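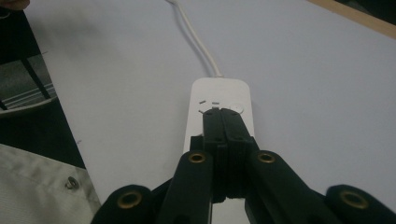
Do you have a shed, a spare room or a corner of the kitchen where you fix things? I'd love to hear from you!

I'm Jeanie Gillies and I'm putting together a book about people who mend at home in Starkotdale and the villages up towards Whitfield. Clocks, kettles, chair seats, jumpers, whatever you've got on the go (one chap told me he only does umbrellas, and he's already in). I've done almost 40 visits so far and I'm after 16 more before the end of October.

What happens is, I come round for 2 hours or so, we have a cup of tea, and you show me what you're working on while I ask far too many questions. Mornings suit me best but I can do evenings after 6. You don't have to be any good at it! Half-finished and given-up-on jobs are very welcome.

I can't pay, I'm afraid, but you'll get a copy of the book, and Violeta Valdebenito will come back later to draw your workbench if you'd like her to. We're printing 600.

You need to be over 18 and happy to have your first name used. To put yourself forward, leave a note for me at the Kikemus bookshop with a phone number and a line or two on what you mend. Obsa on the till passes everything on.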